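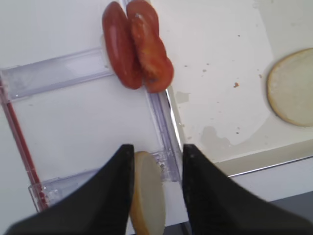

Chapter 6
Fuel, Moisture and the Spread of Surface Fire

The rate at which a fire crosses open ground depends on the fuel, the slope and the wind, and of these only the fuel can be measured well in advance. Moisture content is the property of the fuel that changes most from day to day. It is stated as the mass of water in a sample divided by the mass of the same sample after oven drying, and is normally written as a percentage. The definition applies to any porous solid. A bun half, with its pale crumb face and thin golden-brown crust, can serve as a first model of a fuel particle: a porous interior exposed on one side and bounded at the rim by a thin outer layer. Bark and sapwood differ in the same general way, and a split branch exchanges water with the air more quickly than a whole one of equal diameter.

Values above 100 per cent are possible and should not be taken as errors. Living heather in early summer may hold more water than dry matter. Dead grass on the same slope may stand at a small fraction of that figure by mid-afternoon. Any survey that reports a single value for a mixed stand is therefore of little use, and the samples must be sorted into live and dead material before weighing.

6.1 Response time

Dead fuels gain and lose water until they reach equilibrium with the surrounding air. The time needed to complete a little under two-thirds of this change is called the response time, and it rises steeply with diameter. Fine grass responds within an hour or so. A fallen trunk may take most of a season, and for this reason a wet week in a dry summer lowers the risk of ignition for only a short period but has almost no effect on how long heavy timber will smoulder.

Deep organic soils behave differently again. Peat dries from the surface downwards, and once dry it resists rewetting. A fire that enters the peat layer can travel below ground without visible flame and return to the surface at some distance from the original edge. Control lines cut only to the depth of the roots will not hold it.

6.2 The Virkness plots

Much of this chapter draws on measurements made on the moor at Virkness, where Evdokia Antoniadis and Dinesh Namboodiri laid out 62 plots on a north-facing slope. Each plot was sampled at three depths. The full set came to 1,526 samples, all dried at the field station at Clurnel and weighed before and after. Samples that had been left unsealed in transit were rejected and do not enter the total.

Two results are used later. First, the moisture of the surface litter followed the relative humidity closely, with a short delay. Second, the moisture at 30 centimetres showed no clear link with humidity at all, and followed the level of the water table. Readers should keep the two layers apart when working through Section 6.4 — the equations given there apply to the litter only.

Analyn Pangilinan later repeated the work on drained ground near Farik. Her peat samples were drier at every depth, and the lowest layer was still losing water in December, well after the autumn rain had soaked the litter.

6.3 Terms used in this chapter

Surface fuel: litter, grass, low shrubs and fallen wood in contact with the ground.

Ladder fuel: any material that allows flame to pass from the surface into the crowns.

Moisture of extinction: the moisture content of dead fuel above which a fire will no longer spread steadily in a given fuel bed. It is a property of the bed as a whole, including its depth and packing, and cannot be found from a single particle.

Head, flank and heel: the leading edge, the sides and the rear of a spreading fire. Unless stated otherwise, rates of spread in this book refer to the head.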